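How to Restring a Bead Necklace at Home

If the cord on a necklace has gone fuzzy or you can see gaps between the beads, restring it before it breaks. A plain strand takes an evening the first time and less than an hour once you have done a few.

What you need

Bead cord, a thin beading needle, small sharp scissors, a bead board or a folded towel, jewelry glue and a clasp if the old one is worn. I use nylon cord for wood and glass and silk for pearls. For a strand of 400 mm, cut 850 mm of cord. That covers the knots and leaves enough to hold on to at both ends.

Sort first

Go through everything you own before you buy cord. Pull gently on each strand and look at the part next to the clasp, where most of the wear happens. Put the ones with loose or dirty cord to one side. Untangle chains and strands by hand on a soft surface and don't tug at a knot. A pin will open most of them. 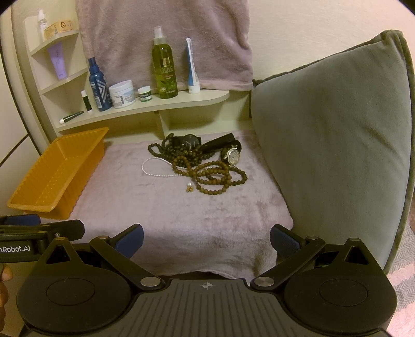
Write down the bead order if the sizes change along the strand. Then cut the old cord near the clasp and slide the beads off one by one, straight into the groove of the board. Keep the largest bead in the center.

Wipe wood beads with a dry cloth only. Glass can be washed in warm water with a drop of dish soap, but let it dry overnight. Pearls get a damp cloth and nothing else.

Stringing

1. Tie the cord to one half of the clasp with two tight knots.
2. Thread the first bead over the short tail as well, so the tail is hidden.
3. Add the rest of the beads in order. For pearls, make a knot after each one and push it up close with the tip of the needle.
4. Leave 2 mm of slack before the second half of the clasp. A strand pulled too tight will kink.
5. Knot, run the tail back through the last two beads, and trim.

Put a tiny dot of glue on each end knot. Hang the necklace overnight before wearing it – new silk stretches a little. If a gap shows by morning, undo the last knot and tie it again.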